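4 min read

The test bench at Valier takes up most of a former dairy on the edge of Mokgethi, and Nobuhle Shabalala has run it for 17 years. Her work is the testing of gas hob valves, chiefly the small brass taps that sit behind each knob and decide how much gas reaches the burner.

"People judge a cooker by its flame," she says. "The flame is the last thing in the chain. If it is wrong, I look at the tap first, then the jet, then the regulator."

A tap arrives at the bench dry of grease. It is cleaned, greased with a measured quantity, assembled and turned from closed to full and back again. A standard run is 4000 turns. Leakage is measured before the run, at the halfway point and at the end, with the tap at room temperature each time.

Grease is the usual cause of failure. Too little and the plug scores the body; too much and it migrates into the low-flame port, which is narrow and blocks easily. The owner then finds that the burner goes out when turned down to simmer.

"They report it as a faulty burner," Shabalala says. "An engineer fits a new burner, and the fault is still there. I have had one cooker back four times for that."
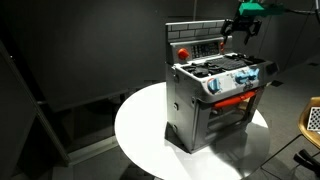

Turning force is the second measurement. A tap should be stiff enough that a sleeve brushing the knob does not move it, and free enough for a person with weak hands. Shabalala considers most published limits too generous at the stiff end. Her own preference is to measure force at the push-in stage as well as during rotation, as the spring contributes more than designers tend to allow.

The Baltus tap, which her team tested last November, lost its push-in resistance after 727 turns. The spring had been seated on a burr left by machining. The drawing was correct and the material was correct. A change to the deburring step cured it, and the next batch completed the full run.

She is less concerned about electronic ignition, which she describes as "a convenience with its own fault list". Damp in the switch harness accounts for the continuous clicking that many households know. Her advice is to switch off at the wall, let the area dry and call an engineer if the clicking resumes.

On home repair of the taps themselves she is brief. "No. A tap that has been opened has to be leak tested -- properly, with an instrument. Soap solution will find a large leak. It will not tell you the tap is within limits."

The bench is now being extended to take taps for the Gokus range, which use a smaller plug and a different grease. Testing begins once the new flow meters have been calibrated.

Comments

hobfitter_dan: Agree on simmer faults. Check the bypass screw before condemning the tap though.

Merle: Mine clicks every time I clean it. Will try leaving it off overnight.

P. Oakes: Which grease is used on the standard taps? The article doesn't say.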